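Section 5. The desk: paper cup, pens and markers

Read this before buying anything. The Dredby desk comes with a leaflet for the Pillar organizer, a molded tower with a weighted foot and more slots than most people have pens. We tried one for a month at the Bucur office. It held pens. So does a paper cup, and the cup can be thrown out when somebody leaks ink into it. This section covers the cup. If you already own a Pillar, most of the steps still apply, and you can skip 5.2.

The section was written by Custódio Correia for people setting up a shared white desk for the first time. It replaces the October version, which recommended a drawer tray. Several readers wrote in to say the drawer tray filled up with rubber bands and dead batteries. They were right.

5.1 What you need

One plain paper cup, with a rolled rim. The rim does the work of keeping the mouth round, so don't use a cup where it has been picked open or bitten.

One marker with its cap on.

One pen, preferably with a clip.

A flat tabletop with nothing sticky on it.

Scrap paper for testing.

You do not need the Ernix desk mat. The box says it "anchors your workspace." A cup with a marker in it stayed put on our bare tabletop all month without being anchored to anything.

5.2 Placing the cup

1. Wipe the tabletop and let it dry. A paper cup left standing in a wet patch goes soft at the bottom seam, and you will not notice until you pick it up.

2. Look inside the cup. If it has had coffee in it, use another. Rinsing is often suggested. I have never seen a rinsed paper cup last a week.

3. Stand the cup a forearm's length in from the front of the desk. Closer than that and sleeves catch it. Some guides tell you to put it hard against the wall, and then you have to lean over your own work every time you want the marker.

4. Press down lightly on the rim with one finger. If the cup rocks, turn it a little and try again. If it still rocks, the base is creased and the cup should go.

5. Put the marker in first, tip down, cap up. Let it lean. There is a school of thought that markers should be stored flat, and for some kinds the maker will say so on the barrel. Follow the barrel. For everything else I would want better evidence than I have been shown.
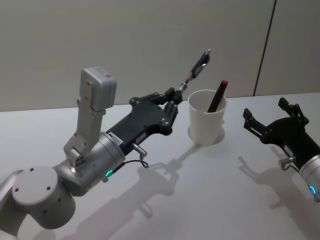
A single marker leaning to one side puts the weight over that side of the base, and a light cup can be tipped by a fairly small knock. People fix this by dropping coins or pebbles in the bottom. It works until someone lifts the cup in a hurry and the bottom gives way. A second marker leaning the opposite way is a better fix, if you have a second marker you use.

Note: A colored cap is useful when it matches the ink. Caps get swapped. Draw a short line on scrap paper before you write on anything that matters, whatever the cap says.

Caution: Do not use the same cup for pens and for anything cutting. Blades, scribers and compass points go in a case of their own.

5.3 Taking things out and putting them back

This is the part the leaflets skip, and it is where desks go wrong. Our supplier's catalog has 1786 entries under "desk storage" and as far as I can tell not one of them says what to do with the pen when the phone rings.

1. Steady the cup with one hand and lift the marker with the other. One-handed lifting is fine with a heavy pot. With paper, the barrel drags on the rim and takes the cup along.

2. Lift straight up until the tip clears the rim, then move it away. Pulling at a slant is what dents the rim.

3. Take the cap off over the desk, away from papers you care about. Keep the cap in your hand or push it on the back end if it fits there.

4. When you have finished, cap it before you put it down. Listen for the click. Not all caps click, so if yours doesn't, give it a small tug to check.

5. Return it to the cup the same way up as before.

6. Leave the cup where it was. If each user shifts it a little, by the afternoon it will be at the edge. 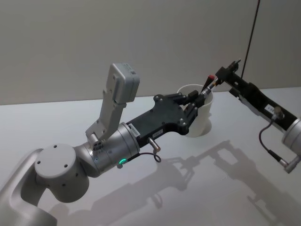 5.4 When a pen stays out on the desk

I am in two minds about this one. The tidy answer is that everything goes back in the cup every time. I have watched people try to live that way, and they give up before lunch. A pen in constant use can lie on the table, provided a few things are true.

1. Lay it lengthwise, pointing toward you or away from you. Crosswise pens get swept off by forearms.

2. Keep the clip against the tabletop if it will sit that way. A clip stops a round barrel from rolling better than any groove, and you have already paid for it.

3. If the pen has an open tip, keep it off cloth and off loose paper. Capped pens can go where they like.

4. Allow a clear hand's width between the pen and the cup, so that reaching for one does not upset the other.

5. Limit it to one pen. Two pens on a desk soon become 53, and at that point you will be shown the Pillar leaflet again. 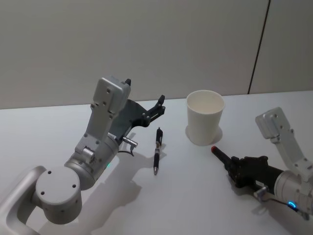

An empty cup is easier to knock over than one in use, so if everything has come out and is going to stay out for a while, move the cup farther back. Don't drop paper clips in it to weigh it down. They hide at the bottom, and the next person pushes a marker in on top of them.

Note: On a white surface a pale cup is easy to overlook in low light. We were advised to put a colored band around ours. The band slid down to the table within a day and was used to hold a bag of coffee shut. A decent lamp does the same job.

5.5 Checks

Weekly, or whenever you remember:

Lift the cup and feel underneath. Any softness, replace it.

Run a finger along the rim. If it has started to unroll, replace it.

Try each marker on scrap paper. One that writes dry should be capped and left tip down overnight. If it is still dry in the morning, throw it away. The tricks with vinegar and hot water have been tried here, and what they mostly gave us was stained fingers.

Try each pen the same way. Scribble for a few seconds before giving up on it.

5.6 Common problems

The cup falls over. Check for a creased base first, then for one tall item leaning on its own. Change the cup before you change the desk.

The marker will not stand in the cup without tipping it. It is too long or too heavy for the cup. Use a wider cup, or a mug with a chipped handle that people have stopped drinking from.

Ink in the bottom of the cup. A cap was not pushed home. Throw away the cup, wipe down every barrel, and go back to step 4 of 5.3.

The pen rolls. Turn it so the clip is underneath. If it has no clip, it belongs in the cup. Before blaming the pen, put a level on the table. Ours was low on the left, and the Dredby feet had simply never been adjusted (see Section 2).

The cup keeps disappearing. Somebody is drinking out of it. Write PENS on the side with the marker.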